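Trendonholm 橄榄球接球训练套装使用评测

作者:Anderson Xavier
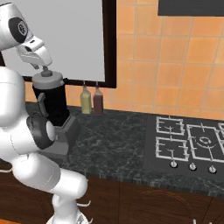 我在一支业余美式橄榄球队打外接手,平时最缺的是有人给我传球。四分卫下班晚,周中基本只能一个人练。去年11月我买了 Trendonholm 的接球训练套装,用到现在,把感受写下来,给想买的人参考。

套装里有一张回弹网、一副可折叠的钢架、2颗反应球、一副加重手套和一本训练手册。网面展开以后比我高一点,角度有8档可调。架子第一次装费了些时间,说明书里的螺栓编号和袋子上的标签对不上,我是照着插图装好的。第二次以后就快了,一个人可以搬到球场边上。

先说回弹网。网的张力比我之前用过的 Horeck 紧,球打上去回来得快,高度也稳定。站在近处扔,主要练的是手的反应;退远一点,可以练转身之后找球。我一般先把网面调到接近竖直,接胸口高度的球,再往后仰,接过肩的高球。低球不太好练,调到最低那档,球常常打在下横杆上弹飞,方向没法预料。横杆上原装的泡沫套很薄,用了一个多月就裂了,我自己缠了胶布。

需要说明的是,橄榄球打在网上,回来时不会是标准的螺旋。球尖碰到网的角度稍有偏差,回来就是翻着跟头的。这对练手有帮助,可要是想练比赛里那种又直又快的传球,它替代不了真人。队里的近端锋 Solange Miranda 借去用了一段时间,意见和我差不多。她觉得练接被碰过、变了线的球很合适,练路线就没有什么用。

反应球是橡胶的,表面有几个凸起,落地以后乱跳。我对着墙扔,单手接,左右手轮换。这两颗球的硬度不同,软的那颗适合室内,硬的砸在手指上挺疼,建议戴手套。练了几周后,我接短传时手张开得比以前早,掉球少了一些。这里面有多少是反应球的功劳,我说不准,那段时间我训练量本来也加了。

加重手套是整套里我最不满意的部分。配重缝在手背上,手腕一甩就跟着晃,尺码也偏小。我平时戴大号,这副大号戴上后虎口绷得很紧,手指弯不到底。掌心完全没有黏性,厂家的意思是摘掉以后再戴比赛手套会觉得轻松,可我戴着它接球时老想着手套,动作反而变形。用了几次就收起来了。

训练手册写得还算实在,按周安排,一共17个练习,每个都标了站位距离和组数。前半部分是基本的手型和眼睛跟球,后半部分加了脚步。里面有一个边线练习我很喜欢:在地上拉一条绳当边线,接网上弹回来的球,同时双脚要落在绳内。手册建议每周完成500次接球,对有工作的人来说偏多,我自己做不到,多数时候能完成一半就不错了。

耐用性方面,钢架没有变形,脚垫掉过一个,网的右上角有两处挂钩松了,用钳子夹紧后没再松开。淋过几次雨,接头处有一点锈。原配的地钉太短,草地软的时候风一大架子就会往后倒,我换成了露营用的长钉。硬地上没法打钉,要压沙袋,沙袋得自己另配。

和别的牌子比,Tavares 的回弹网便宜一些,网面也小,传偏一点就得跑出去捡球。Brulmont 那款架子更结实,但是折不起来,放在车库里还行,每次带去球场就麻烦了。Horeck 我用了两个赛季,最后是网先松的。Trendonholm 的价格在这几家里居中,如果能去掉手套单卖,我会更愿意推荐。

收纳袋也提一句。袋子是够大的,拉链太细,塞满以后拉到拐角会卡。背带只有一根,没有肩垫,走远路勒肩膀。我现在直接把架子绑在车顶,袋子只装网和球。

适合的人:接球位置的球员,角卫和安全卫也可以用来练抄截,家里有院子或者附近有空场地。四分卫买来练准度也行,不过网面中间只有一个印上去的靶圈,打多了颜色会掉。青少年用的话,建议先用软一点的练习球,从远处开始。

评分:回弹网和架子4分,反应球4分,手套2分,手册4分,满分都是5分。网用满一个赛季后我会再更新一次。

发布日期:2018年1月31日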